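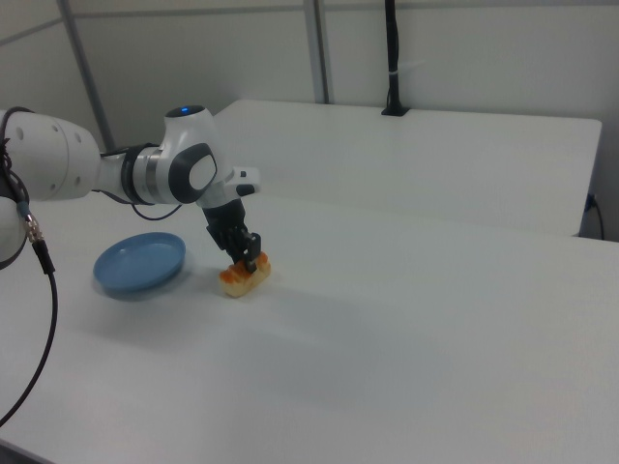

4.2 Delay between charge and first hearing

The sample held 2491 case files from the two magistrates' courts serving Prudcombe and Brasoden. Files were left out where the charge was withdrawn before any hearing was listed, or where the date of charge was missing. Figure 3 plots the remaining cases by type of representation at the first hearing.

Figure 3. Days from charge to first hearing, by type of representation (duty solicitor, own solicitor, none).

Of the cases kept, 1395 were handled by a duty solicitor and 781 by a solicitor of the defendant's own choosing. A further 241 defendants had no lawyer present. The last group shows the widest spread, and its upper tail is made up mostly of summary motoring charges – these are often listed in bulk and adjourned together.

Cao's coding scheme was used for adjournments, with one change. Where the court record gave two reasons, both were entered and the case was weighted by half under each. Files from Brasoden before February used an older form with no box for late disclosure, so that reason is probably under-counted there.

We did not test whether delay affected plea. The plea field was filled in by different staff at the two courts, and the entries could not be compared without going back to the paper files.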